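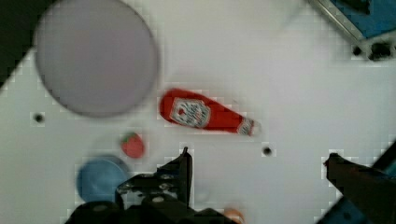
What people ask at a regulator's table
Student project report, Zutus group

Our assignment was to find out whether the public knows who licenses the people who treat them. The professional boards in our state have an answer to this already, and it lives on a website that none of us had visited before the semester began. We chose to look at the other route, the information table at a community health fair, where a board has a folding sign, a stack of leaflets and the full attention of anyone waiting for a free blood pressure check.

The fair was held in December at the Drekent Center, in a hall that was heated at one end. We had a table at the other end. It stood between a foot care clinic and Matei, a hearing aid shop with a prize wheel. We did not have a prize wheel. This is discussed under limitations.

Method

We printed 625 copies of a one-page survey and handed them out from 9 in the morning until the hall closed. It had 5 questions. The first asked whether the visitor had ever looked up a license online. The second asked who they would contact about a problem with a dental hygienist, a physical therapist or a lab technologist. The others covered age group, how they had heard of the fair and whether they would take a leaflet home. We got 495 sheets back, a better return than our instructor predicted and one we would like noted.

Results

Most visitors had never looked up a license. Many were surprised that they could, and a few were surprised that there was one. On the second question the most common answer was "the front desk," followed by "my daughter." State boards came in well behind both. Lab technologists did worst of all – several people wrote that they had never met one, and considered the matter closed.

Leaflets did better than we expected. The version with the lookup address in large type went quickly. The version explaining the difference between a board and a professional association is still in a box in the Stamodon Hall mail room, and anyone who needs it is welcome to it.

Limitations

People who attend a health fair already have some interest in health, or in tote bags. Our wording of question two was changed after the pilot and got longer, as wording does. Finally, traffic at our table rose and fell with the prize wheel, and we had no means of controlling for that.

Next steps

The spring group will repeat the survey at a public library. We have asked them to keep question two to one line and to bring more pens – ours left with the respondents.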